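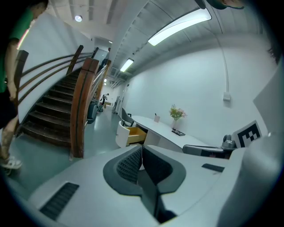
How do you shop for a robot's hand?

When you save up for a bike, you have to think about the helmet and the lock as well. Grown-ups who buy robot equipment do just the same, only their lists are a good deal longer!

Morenike Ogbonna writes the lists at Stelleo. Her first question is always a simple one: what is the job? Opening a desk drawer sounds easy, but a gripper (the part that does a hand's work) needs pads that suit the things it will hold. So she looks at the pads before she looks at the price.

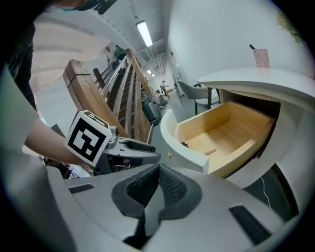

Two grippers by the open drawer. Look for the black pads on the nearest one.

Next comes the money. Suppose you have 100 tokens to spend. If one gripper costs 11 tokens, you could buy quite a few – but wait! You will want spare pads too, and perhaps a case to carry everything in, and somebody has to pay for repairs. Morenike puts some tokens aside for surprises before she spends a single one.

Last of all comes the place. Are there stairs? Is there room to walk round the desk? Her friend Rakiya Okeke likes to draw a little map first, and you could try one of your own bedroom.

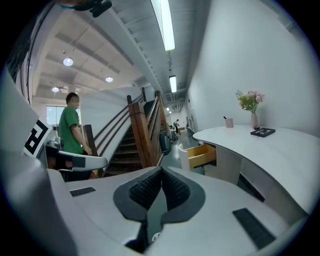

Stairs, a long corridor and a curved desk: plenty to put on a map.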